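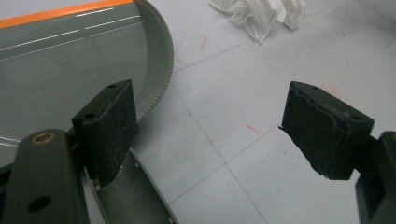
Do we keep the Nendlow hand-held gripper kit after the trial?
For one more month, and only if the supplier sends us the second set of finger pads. The reasons are below.

June, Saturday, started 9:40. Present: me, and So-yul Sun until lunch.

Kit as delivered by Stokum: hand-held unit, pads, short manual, bag of spare screws. The manual gives 800 g as the maximum load for the standard pads. We didn't go near this today, all objects were light.

Morning. Small things first, picked up from the tiles and put down again. Tissue is easy to take but I close too strongly and it comes up as a ball. With flat things on the floor my wrist is too high and the pad corner touches before the pad face. So-yul holds the unit lower than me and has less trouble. I should copy her grip before I blame the tool.

The pad face is rough and this helps with smooth plastic. It also collects dust. I wiped the pads at 10:30 and again at 11:15, with a dry cloth only. To ask Stokum: is alcohol allowed on this material? The manual says nothing. 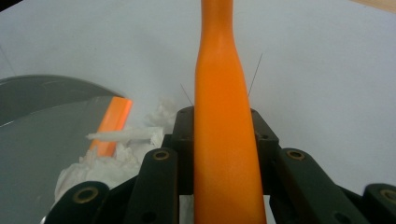

Grip on tapered shapes was my main worry, because the Wanyama unit we had last year always slid toward the narrow end. For the Nendlow I wrote down 80 lifts on tapered objects and 8 slips. Six of the slips came when I took the object too near to the thin part. I consider this good, but it is one person and one day – please don't quote it to Plondetska yet.

Linkage: the brass bushings run without noise. I feel a small play when I twist the unit by hand, the same in the morning and in the afternoon. Will check again after 200 more lifts and write the result here.

Weight is my complaint. After one hour my thumb is tired, and I begin to close too fast. Breaks every 30 minutes, I think, for everybody.

Kalliopi Tsakiris asked on the phone if the price includes calibration. It doesn't, it is a separate line in the offer. She will ask for both together.

To do:
order the softer pads
mail Stokum about cleaning
repeat the tapered set with So-yul holding the unit
return the long screwdriver to the other bench

Stopped 15:20.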